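The Rautiainen rules are a set of good-practice rules for robots that pick up soft goods such as hats, gloves, and folded clothing. They are named for the Rautiainen workshop, where the first draft was written, and the current text is dated 28 Apr 2025. Imogen Bainbridge edited both versions, and her plain, lively style is a big part of their charm.

Background

Most older guidance on gripping assumed hard parts with fixed shapes. Cloth sags, folds over itself, and hides its own edges — a wonderful problem, and a stubborn one. Workshops at Bulen and Zulo had each kept house rules for years, and the first draft pulled the two together. Bulen's rules dealt mostly with grip force, Zulo's with table layout. The shared record behind the current text covers 1,559 picks.

Main rules

Grip at a seam, brim, or doubled edge where one can be reached. Never close on a single layer of lining. Lift slowly for the first 20 millimeters, then pause before moving sideways. Keep wrist cables clear of the item through the whole turn. Two failed grips in a row call for a stop and a look by a person.

Rule 6, the best loved of the lot, asks that practice tables hold everyday things near the item being picked. A bare table teaches very little!

Caps have a section to themselves. A stiff brim joined to a floppy crown behaves like two items at once, and the rules treat each grip point separately.

A pink cap in the gripper, at two moments of the work:

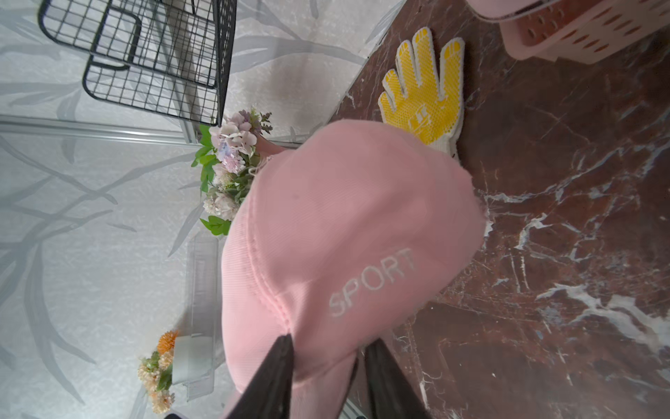
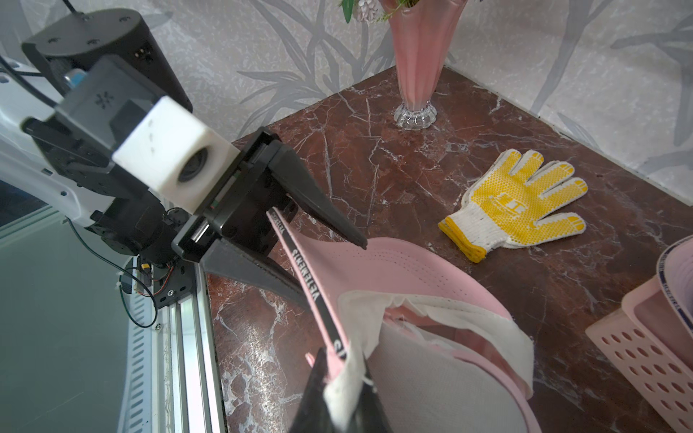
Use and revision

Sorkura adopted the rules in February and added a page on knitwear, which many readers find the clearest part of the whole text. Gloves are still covered only in a short note. Bainbridge has asked for more records of failed grips, especially on thin linings, before the force limits are looked at again.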